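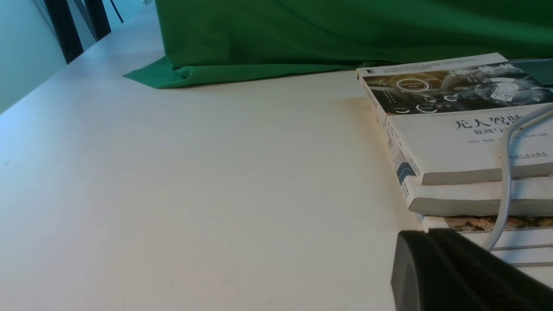 Color temperature for product shots near a window

dobson_k
14 June 2022
Shooting small parts for the Imico catalog. Daylight from the north side, one LED panel at 3000 K. Whites go orange on one side and blue on the other. Custom white balance fixes half of it.

Marjorie Sedgwick
Mixed sources. No single balance setting will correct both. Gel the panel to daylight or turn it off.

fstop13
Disagree on the gel. A full blue costs you more than a stop. Block the window and balance for the panel — simpler and repeatable.

Marjorie Sedgwick
Repeatable, yes, but one small panel gives hard shadows. The window is the bigger source. I would keep it and use a longer exposure on a tripod.

dobson_k
Tripod is no problem. Panel off, 3 seconds at f/13, gray card in the first shot. Cast is gone. Shadows are still a bit blue.

fstop13
White foam board opposite the window. Still think you'll be chasing clouds all day.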